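Visite chez Gedik : deux heures parmi les ficelles, les bacs et les élastiques

14 août 2019

Je vous avais promis un compte rendu, le voici, avec un peu de retard. Je cherchais depuis janvier une visite à faire pas trop loin de la maison, et c'est en achetant du fil à rôti (si, si) que je suis tombée sur l'affichette de Gedik, qui ouvrait ses ateliers de tri et de conditionnement au public. Entrée gratuite, inscription obligatoire, chaussures fermées. J'ai pris la dernière place du groupe : nous étions 17, dont pas mal d'enfants, et tant mieux, ils posent les questions que je n'ose pas poser !

On commence par le magasin, un long couloir avec des étagères des deux côtés. Gedik tient 447 références en stock, des élastiques de bureau, des bracelets de caoutchouc, de la cordelette, du fil ciré, des lacets ronds et plats... Notre guide nous a laissés toucher à tout, enfin à presque tout. J'ai un faible pour la cordelette Plultow, toute douce, qui ne s'effiloche pas quand on la coupe. Les grosses bobines font 205 mètres, et je vous assure que quand on essaie d'en soulever une d'une seule main, on la repose vite.

Ensuite, la partie que j'attendais : le tri. Les retours et les fins de série arrivent en vrac, tout est mélangé, et il faut bien que quelque chose en sorte. La méthode de la maison est d'une simplicité désarmante – on étale une petite poignée sur une surface bien dégagée, on ne tire jamais, on cherche un bout libre et on le suit. Les boucles se séparent ensuite presque toutes seules. Enfin, c'est ce qu'on nous a dit. Moi, j'ai tiré. Évidemment. 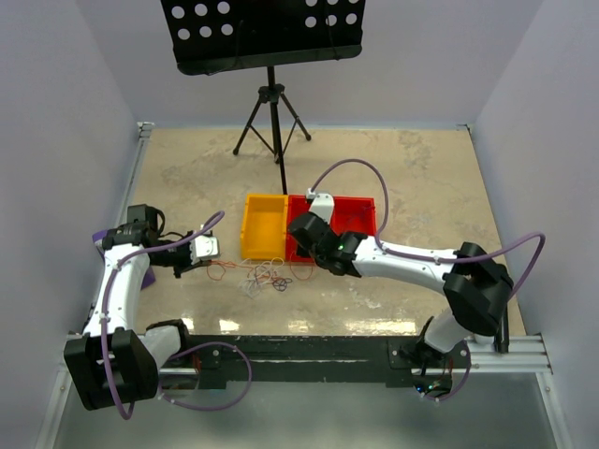
Côté bacs, ils ont leurs habitudes, et j'ai trouvé ça très malin : une couleur par famille, toujours les mêmes, et pas d'étiquette à relire cent fois. Les enfants ont compris en dix secondes, moi il m'en a fallu un peu plus. Une bonne journée, l'équipe peut trier jusqu'à 3000 pièces, et à l'atelier d'initiation j'ai fini ma poignée bonne dernière, battue par une petite fille qui devait avoir sept ans et qui chantonnait en travaillant.

Après ça, passage au conditionnement, chez Esteban (le nom de la salle, je précise, toutes les salles ont un prénom). On y met les élastiques en sachets et les ficelles en pelotes. Il y faisait une chaleur terrible et on n'entendait pas grand-chose des explications, dommage. J'ai quand même retenu que les chutes trop courtes partent dans les kits Istel, pour les loisirs créatifs, avec un petit livret de nœuds. J'en ai acheté deux à la sortie, un pour offrir et un pour moi.

Quelques infos si ça vous tente : comptez deux bonnes heures, prenez de l'eau, et garez-vous derrière le bâtiment, l'entrée de devant est réservée aux livraisons. La boutique ne prend pas la carte en dessous de dix euros. Les poussettes passent partout sauf dans le couloir du magasin.

Depuis, j'ai vidé le tiroir de la cuisine sur la table et je m'y suis mise, avec deux vieilles boîtes à glace en guise de bacs. Il me reste un nœud énorme dans la ficelle verte – si quelqu'un a une astuce, les commentaires sont ouverts !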